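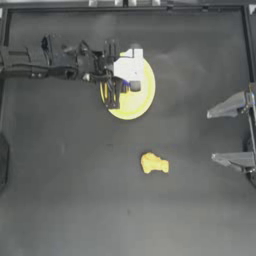

Arm over the tabletop, yellow plate underneath

Zestthorpe Rentals – read me first

Hi, and thanks for downloading! This is a set of 1,631 apartment listings from Zestthorpe, all of them long-term rentals, cleaned up by me (Maltano is just the name I publish under). I started it when I was looking for a two-bedroom place and got tired of comparing ads that each described things their own way. It grew from there.

What's in the folder

listings.csv has one row per ad. The columns are rent, deposit, bedrooms, floor, furnished, pets, parking, area and the ad text itself. There's also areas.csv, a short lookup table for the neighborhood names. Agents love to stretch those – the blocks behind Lazaridis Square got advertised under 4 different names, so I folded them into one.

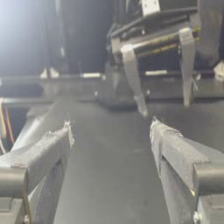
Rent is always per month, in whole dollars. If an ad gave a weekly price I multiplied by 52 and divided by 12, and the column rent_source says "weekly" so you can undo it if you don't like my math. Deposits are exactly as advertised, blanks included. Please don't read a blank as zero! It only means the ad didn't say.

Bedrooms was the messy one. Studios are 0, and a "bedroom/den" counts as a bedroom only if the ad mentions a door. I went back and forth on that and I'm still not totally happy with it. 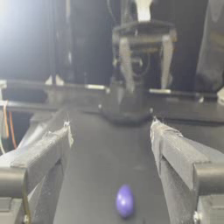
Can I use the rents to work out what people really pay?
Only with care. These are asking rents, and I have no idea what anyone signed for in the end.

Known problems

Some 200 rows have no floor area, mostly older walk-ups. The furnished column mixes "part furnished" in with "furnished" for anything before September, when I finally split them. And the Sukisia building shows up a lot, as the same few units were re-listed over and over with slightly different wording. I left those in and marked them with repeat = 1, so filter them out before you take any averages.

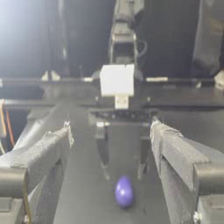 Phone numbers, emails and agents' names are gone from the ad text. I also dropped apartment numbers but kept street names. If you spot something personal that I missed, open an issue with the row number and I'll pull it.

Version 8 is the current one. Use it however you like for non-commercial stuff, and a mention of Maltano would be nice. Next up is splitting parking into garage and street.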